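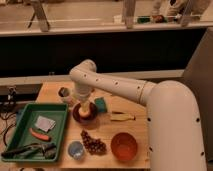
**Safe crossings in Kedow: progress report to the Marside fund**
20 September 2019

This report covers the work done since April, when the first part of the grant arrived. Most of the work is on schedule. One part is late, and I explain it further down.

**Crossings**

The two raised crossings on Wan Street are open. The one near the primary school was finished first and the paint has already been repaired once, at our contractor's cost. The second, beside the bus stop, needed a new drain before the asphalt could be laid. Stilum, the contractor, did not charge extra for the drain, but it took five working days more than we planned. 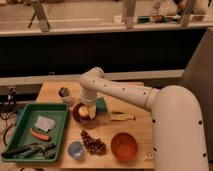
**Speed and parking**

We asked the town to lower the speed limit between the bridge and the market. The request was accepted in principle, but the signs are not ordered yet. The town wants to put them together with another order, to save on delivery.

Parking close to the school gate is still a problem in the morning. Painted lines alone did not change the habit of the drivers. We would like to use 440 dollars from the printing budget for posts, and we ask for your written agreement to this.

**Survey of residents**

We received 182 completed forms. Many people asked for better light at the bus stop crossing — this was not in our original plan, and the town electrician must say first if the existing pole can carry a second lamp.
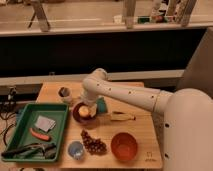
The part which is late is the walking map for families. The text is ready, but the street names on the old base map contain errors and must be corrected by hand. We expect to print it before the next payment is due. The receipts for both crossings are attached, with the signed handover paper from Stilum.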